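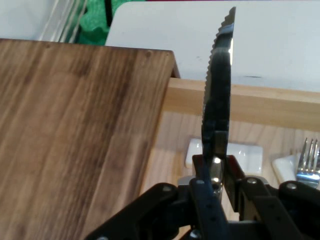
Karine Bouchard told us that she had never had a bread knife sharpened and had never met anyone who had. She had owned hers since she left home, and when it started to tear the crust she pressed harder. Her answer was close to what we heard in most of the other households, and it sets serrated knives apart from the plain-edged knives covered in Section 4.1.

Figure 2. Serrated knife, with rounded serrations along one edge of a dark blade.

4.2 Serrated knives

The interviews in Ravau were finished in August 2018. The town has 3,000 residents, one hardware store and a sharpening service that visits from Uder when the road is open. We spoke with people from 30 households. Each was asked to bring out every knife used for preparing food, including those kept in a camper, cabin or garage. Table knives were left out, as were pocket knives unless someone in the house cooked with one.

The households brought out 75 serrated knives between them. We used a broad definition: any blade with a repeated scallop, wave or tooth along at least part of the cutting edge (Figure 2 shows the rounded form). Steak knives sold as a set were recorded as one item, following Li, whose coding sheet we adapted. This lowers the total, but it stops one large set from outweighing everything else in a small sample.

For each knife we asked where it came from, what it was used for, whether the edge had ever been maintained, and what the owner would do if it no longer cut well. Answers to the last question were coded separately by both authors. Most disagreements were over replies such as "deal with it", which we settled by going back to the recording.

Owners had tried to maintain the edge of 19 of the serrated knives. The usual method was a pull-through sharpener meant for plain edges, and several people said they had stopped after a pass or two when it caught on the teeth. A smaller group used a tapered rod, working one scallop at a time. Tyson Kennedy had learned this from his father and did it in January, along with his skates and the ice auger. He thought the job took most of an evening and was worth it only for a knife he liked.

The remaining knives had been left alone. The reasons fell into a few loose groups. Some owners believed that a serrated edge does not go dull. Others knew that it does but thought it could not be restored at home, and a few had been told this at the store. Price came up often – a new bread knife could cost less than a sharpening and the drive to get it done. Two people said they had simply not thought of it before we asked.

What people did with a dull serrated knife was less clear than we expected from the literature on discarded household tools. Very few had been thrown out. More often the knife changed jobs. Old bread knives were used to cut insulation, open bags of soil, divide perennials and trim foam for cushions. One had been hanging in a garden shed for so long that the owner did not think of it as a kitchen knife and only brought it in at the end of the interview. We counted it, as it was still used to cut squash.

This second use makes the age of the knives hard to estimate. Owners could usually say when a knife had entered the house, often by tying it to a move or a wedding, but not when it had left the kitchen. We therefore report no figures for length of service. A diary method like the one used in the Proltness repair survey would be a better way to get at this, though it would need to run for several years.

There was also a difference in how the two kinds of knife were talked about. Plain-edged knives were described by maker, steel or the person who gave them. Serrated knives were described by what they cut, and some owners had trouble recalling where they had bought one. The exceptions were inherited knives – these were kept in the drawer whether or not they were used, and their owners were the most reluctant to let the sharpening service touch them. We return to inherited knives in Section 5.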